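Can a machine do it yet? Chore notes, kitchen and workshop

Updated December 21, 2021. Added the bit on sorting and the bench stuff. Rest is from August, still holds.

People keep asking me which chores they can hand off to a machine and which ones they're stuck with. Short version: floors yes, dishes half, everything else mostly you. Longer version below, in no real order.

Floors
Yes. Robot vacs are good now. Mine is a Grumia, paid $199 for it, no mop. Tips:
- Pick up cords first. Every time.
- Tape down rug fringe or fold it under.
- Empty the bin after every run, not when the light comes on. Light comes on too late.
- Hair on the roller: seam ripper, slide it along the groove, pull.
- Stairs, no. Still a broom.
Dog owners, check the floor before you hit start. Won't go into it.

Dishes
The washer washes. Loading and unloading is you. I've seen clips of arms loading a rack, very slow, and somebody had set the plates out nice beforehand. Until that changes: forks up, knives down, bowls facing the middle, bottom rack out first so the cups on top don't drip on it. Cast iron never goes in, salt and a rag.

Laundry
Washing and drying, solved years ago. Folding, no. Cloth has no fixed shape so a machine has to find the corners first and that's the hard part. Trick for doing it yourself quicker: fold straight out of the dryer, towels first, socks last. Shirts go on hangers, skip the folding altogther. Fitted sheet, tuck one corner into the other, give up on neat.

Wiping counters
No. Not one I'd buy. A Felar rep told me "soon" and then changed the subject. Spray, wait 2 minutes, then wipe. The waiting does the work. Most people skip it and scrub twice as long.

Chopping
Food processor counts as a machine I guess. Onions turn to mush if you hold the button down, so pulse it, 3 pulses and look. Herbs by hand. Anything round, cut a flat side first so it dosen't roll.

Picking stuff up and putting it away
This is the one everybody wants. Toys, blocks, mail, shoes. In-ho Shim, who teaches the evening shop class at Tisanitz, has followed this a lot longer than me, and his rule goes like this: hard thing, flat sides, plain color, sitting on a clear surface, a machine can probably learn to get hold of that. Soft, shiny, tangled or in a pile, forget it for now. Most of a house is the second kind.

Works as a tidying rule for people too. Clear surface first, then grab. Dump the toy bin on an old sheet, sort big stuff off the top, gather the corners and pour the rest back. Mail, over the recycling, standing up, don't sit down with it.

Workshop
Big shops have arms loading parts all day, same part same spot. Home shop, different part every time, so no. Things that do help:
- Auto switch on the shop vac, comes on with the saw. Best money I spent in there.
- Stop block on the miter fence. Check the first cut with a tape, then leave the tape alone. Brush the dust out from behind the block or your cuts creep short.
- Squeezing something to hold it? Pads on both jaws, jaws square to the sides, snug and then a hair more. Crank it and you dent the work.
- Grab low on a tall piece and it tips, grab close to the middle.

Sorting screws
Tried a Yeon magnetic tray, fine for steel, useless for brass. No machine for this at my price. 2 muffin tins and a radio show.

Windows
There are robots that stick to the glass. Borrowed one, streaks in the corners, had to go around after it with a rag anyway. Squeegee, drop of dish soap, top to bottom, wipe the blade between passes.

Got one I missed, send it in. Ovens are next, haven't tested anything yet so don't ask about the self clean setting till I have.

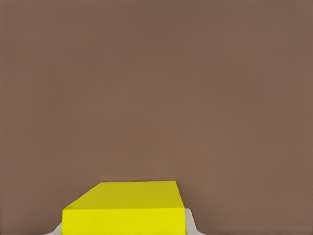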